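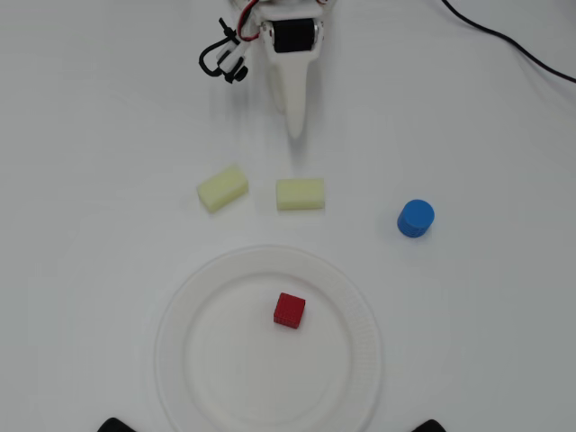

4. Setting out the table for the arm

Right, this is the bit you'll do every morning, so it's worth getting comfy with it. I'm Nandi Makhubela and I run the packing room at Bernano, where I wrote this section after our first months with the arm (we started in October). Yavuz Akyol did the wiring chapter, so blame him for that one!

Before you begin: wipe the table and let it dry. The arm works best on a plain white top with plenty of space round each piece.

1. Put the plate down first, nearest your side of the table. The plate is the drop-off point, and everything else gets placed in relation to it.

2. Lay the foam blocks across the middle, long sides facing you, with a gap between them. They don't need to be dead straight – a bit of a tilt is fine, and I stopped fussing over it ages ago.

3. Stand the blue cylinder on its flat end, well clear of the foam. If it's lying down the arm will have a go at it anyway and probably send it rolling.

4. Set the red cube on the plate. It can sit at an angle.

5. Look up at the cables. The loop beside the servo should hang free, and any loose cable lying on the table should curve well away from the pieces.

CAUTION: Hands off the table before you press Start. The long white finger is light, but it comes down quicker than you'd expect. Sleeves and lanyards too, please.

6. Press Start and stay for the first run. Said Kamel likes to go and put the kettle on at this point, and I keep asking him to wait until it's been round once.

Note: if the finger stops in mid-air over a block, give it 6 seconds. It's often just working out its next move. Still stuck? Press Pause, move the block a little, press Resume. Code 167 on the panel means it wants the morning check doing again.

4.1 What changes for your shift

You'll still be sorting, only less of it by hand. The arm takes the small repeat pieces, up to 300 in a run, and you take the odd shapes, the damaged ones and anything going to Puvberg. Songül Saraç was on small parts for years and now does the set-up and the fault log. She says her wrists are much happier, though she does miss chatting across the bench, and I do too. So we've moved the two sorting stools back together, and I'd suggest you do the same.

Note: write every stoppage in the log, even the silly ones. Norbert Dvořáček reads them all and changes the settings from what he finds there. For anything you can't clear yourself, ring him on extension 3579.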